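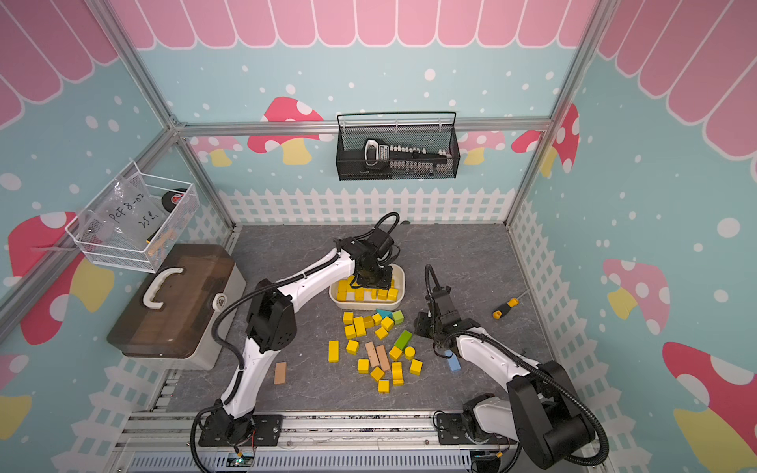

The person who runs the data room at Owino would like it known that the mushrooms were there first. "We wanted a wall that looked busy," she says, "and somebody had a catalog of children's wallpaper. I now spend my working life inside a fairy tale, sorting blocks."

The sorting is the job. Owino, which has the upper floor of a former print shop in Sutham, collects examples for learning systems: a person steers a pair of robot arms through a chore, the motion and the video are saved together, and a model is later asked to make sense of it all. The current chore is putting the yellow blocks in the tray. A single run of it is called an episode, a grand word for something with so little plot.

How many episodes does a model need to learn about yellow? She winces. "The plan said 300. Then it said 500. We're at 600 and the plan has stopped saying things."

She trained as a piano teacher in Gradton, and claims the move was smaller than it sounds. "You sit next to somebody and say, slower, slower, don't grab. I've been saying it for years. The pay is better and the parents never call."

New operators are too good at first, she explains. They want to be quick, they develop a style, and the style is different after lunch. What she wants is someone a little dull. "If you go for the left side of the heap every time, the model learns that blocks live on the left. Then you put one on the right and it behaves as if you'd hidden its keys."

So the heap gets spilled again before each run, and the greens and blues stay in. They are there to be left alone. "Half of what we're teaching is restraint. Try writing that on an invoice." 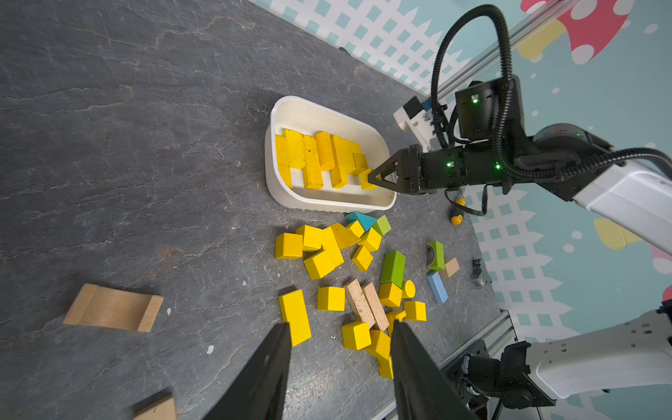

Block sorting at Owino, from the gripper's point of view.

I ask about mistakes, expecting to hear that they are deleted. Some are. A dropped block that gets picked up again is kept, and she is rather fond of those. "A clean run tells the model what to do on a good day. I'd like it to have heard of the other kind." What she throws out is dithering, when an operator hovers over the tray trying to choose a spot. The model, she says, picks up hovering faster than anything else they have shown it. There was a week in spring when it did little besides.

Each episode also gets a written label, and this is where the arguments are. One camp held that a yellow cylinder counts as a block. The other camp held that it was a cylinder. The matter took 2 meetings. It is a block.

The finished sets go to a project called Grurcombe, whose engineers send back charts. She reads them the way other people read horoscopes. The last one said the model was "less confident near edges," and she has pinned it above her desk because she feels the same way.

What comes after yellow? She looks at the schedule for longer than the question seems to require.

"Green," she says.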